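Shared Office Space: Light, Glass and the Use of a Meeting Room

Project report, Interior Planning module
Group: Mihret Woldegiorgis, Pirmin Tanner, Ottilie Hubmann
Supervisor: Reijo Pesonen

1. Aim

The task was to choose a working office and look at how its fixed parts (walls, glass, ceiling, lighting) and its movable parts (desks, chairs, boards) support the people who use it. We chose the open room next to the main office on the Clemthorpe site. It has a wooden floor and white walls, and it is used for short meetings and for work that needs more floor space than a desk allows.

We had two questions. Does the glass between the two rooms help or get in the way? And is the furniture placed where people need it?

2. Method

We visited the room in May, once in the morning and once in the late afternoon. Pirmin drew the floor plan and Ottilie took the light readings with a Helia meter at desk height. Mihret talked to the people who work there and wrote up the notes. We did not move any furniture before the first visit. We left out storage and heating, which another group was covering.

3. Ceiling and lighting

The ceiling has not been closed in. The pipes run in the open and are painted white like everything else up there, so they do not draw much attention. The main artificial light is a long fluorescent fitting.
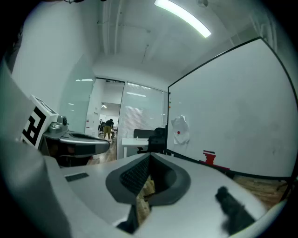 Figure 1. Ceiling light, exposed pipes and the glass partition with its doorway.

Our lowest reading at desk height was 400 lux, taken in the late afternoon with the blinds down. We had expected less. The light falls off toward the walls, but the desk is still bright enough for reading and writing. Two people told Mihret that they get reflections on their laptop screens when they sit facing the glass. We tried this ourselves and agree – turning the chair a little is enough to fix it.

4. Glass and blinds

The partition lets each room borrow light from the other. It also means that anyone in a meeting can be seen from the desks next door. The horizontal blinds are the only way to control this, and people do not agree on how they should be set. Some want them closed during every meeting. Others said that closed blinds make the smaller room feel cut off.

The doorway is as important as the glass. With the door open, sound carries in both directions, and the blinds make no difference to that. We think this is the real cause of several complaints that were put to us as complaints about privacy.

5. Furniture

The whiteboard stands well out in the room, with a white desk and a black mesh chair to the left of it. Magnets hold up loose paper, and the desk collects cups and bottles.
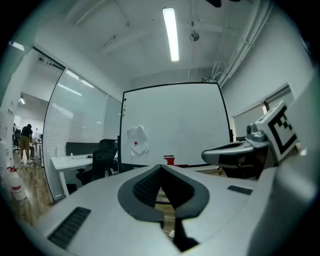 We drew two other layouts. In the first, the board goes parallel to the glass wall, which leaves a clear strip of floor 2240 mm wide. In the second, the desk is turned so that the person sitting there can see both the board and the doorway. The people we asked preferred the second, mainly for talking to someone at the board without twisting around.

6. Recommendations

Keep the glass as it is. Agree on one setting for the blinds and write it on a card by the door. Close the door for meetings. Turn the desk as shown in our second layout and try it for a month before changing anything else. A new light fitting is not needed.

7. Limits of the work

Both visits were made in bright weather, so the readings say little about winter. Sandamali Majumder from the Frei course lent us the meter and checked our table of readings, which is in the appendix along with the floor plan at 1:50.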